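**Light gray shelving – keep it or swap it out?**

*Board: Storage & Small Rooms*

**pantrymoth80** wrote:

Hi everybody, long-time reader and I finally have something to ask. We're redoing the back room in November and I'm stuck on the shelving. What we have is light gray with a row of white vertical slats running along one side, and my other half wants it all gone and replaced with the Civel units from the store over in Doolan. I'm fond of the old stuff! It has been through two moves with us and it still holds every platter and tray we own. But I'll admit that gray can look a bit tired next to fresh paint, and I go back and forth on it every time I walk in there with my coffee.

So what would you do? I'm leaning toward keeping it and painting the walls a warmer color, but I could be talked out of it. 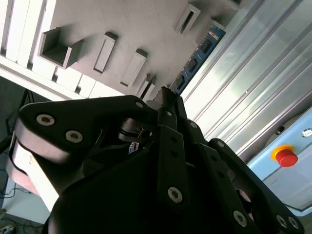
*Page last changed: November, 8:08 pm*

**Lurkska_Linda** wrote:

Oh, keep it, keep it! I had gray shelves in my first apartment and have missed them ever since (I let them go in a yard sale for 4 dollars, and I still think about it). Slats like those are so handy for standing things on edge. Mine held cutting boards, cookie sheets and the big flat platter that only comes out for company, and I could pull out any one of them without the rest coming down on my feet.

A warm wall color would do wonders. We went with a soft buttery cream and the gray stopped looking cold overnight.

**zultitley_road** wrote:

I'm going to disagree with Linda here, kindly I hope. White slats next to gray shelves are a pain to keep looking nice. Every gap collects dust, and in a back room with a dryer running you get lint in there too. I spent a whole winter going at mine with an old paintbrush before I gave up and bought plain open shelves. Wiping them down takes me two minutes now, and I have my evenings back.

If your other half already has a set picked out, that's a point in its favor too. Half the battle in our house is getting two people to like the same thing.

**Lurkska_Linda** wrote:

Well, a paintbrush once a month never hurt anybody, zultitley! I do mine with the radio on and I rather look forward to it. But I take your point about the lint – ours was in the kitchen, so I never had that to deal with.

**mr_bracket** wrote:

Before anyone buys anything, check how the old shelves are fixed. I took some down a few years back and brought a piece of the wall along with them, and then had to patch and repaint the whole side before the new ones could go up. Add that to your budget. The Civel set I priced was 808 dollars for a full wall, and delivery was another 80, so it isn't pocket change.

Also measure your tallest tray first. Plenty of new units come with the shelves set closer together than you'd like.

**pantrymoth80** wrote:

You are all so helpful, thank you! I hadn't thought about the wall at all, and I certainly hadn't thought about lint (the dryer is right around the corner, so zultitley may have won my other half a few points there). I read mr_bracket's numbers out loud at supper and it went very quiet.

I think we'll paint first, live with it until spring, and see if we're still bickering. Linda, do you remember the name of that cream?

**Lurkska_Linda** wrote:

I don't, but there's still a can in the garage. I'll go look after supper and post it here.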